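Wanent Wipe-Clean Tablecloth, Melon and Starfish Check
Sold by Filance Home

Table covers > Kitchen and dining > Item 1394

A glossy printed cloth for a dining table that gets used all day. The check is made up of white and beige squares, with melons, starfish, roses and little checked teacups printed over them. Groceries, wrappers and cleaning supplies can all land on it, and the pattern is busy enough that a few crumbs won't bother you before supper. 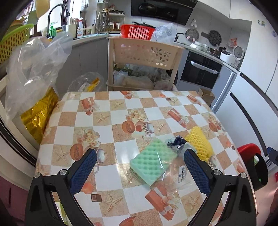 Besuson writes that the shine is stronger than expected near a window, and that a dry cloth after wiping takes care of the streaks. Besuson would also like a matte version in the same print.

We don't have a matte version at this time. The gloss is part of the top coat, and the coat is what lets you wipe up juice or sauce with a damp sponge.

Care
Use the soft side of a foam sponge and a drop of dish soap. Keep scouring pads for the pots - they will dull the print. Set hot pans on a trivet.

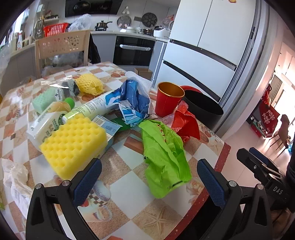
Rinse the sponge and go over the cloth once more with plain water. Soap left on the surface dries cloudy. Do not machine wash, bleach or iron. Fold lines ease out after a day or two flat on the table.

Edge
The red border follows the side of the cloth. If you trim for length, cut the end without the border and use sharp scissors. The cut edge does not need hemming.
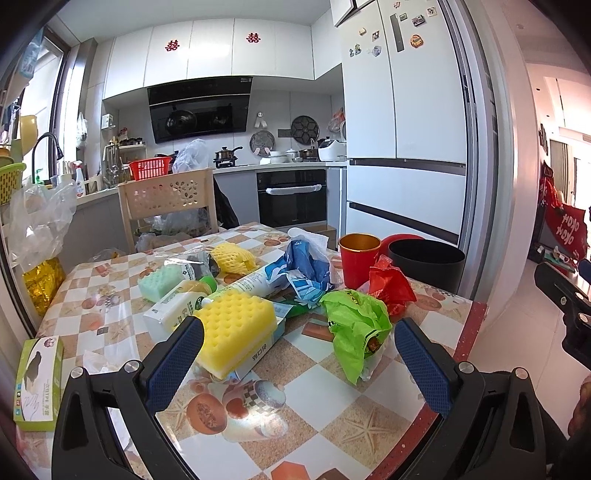
Trimmed cloths can't be returned. Uncut cloths can come back within 6 weeks in the original sleeve.

Details
Maker: Wanent
Print: Melon and Starfish
Finish: gloss
Item number: 1394
Also in this line: Fu placemats, item 1599

Orders placed before noon on Wednesday ship the same week.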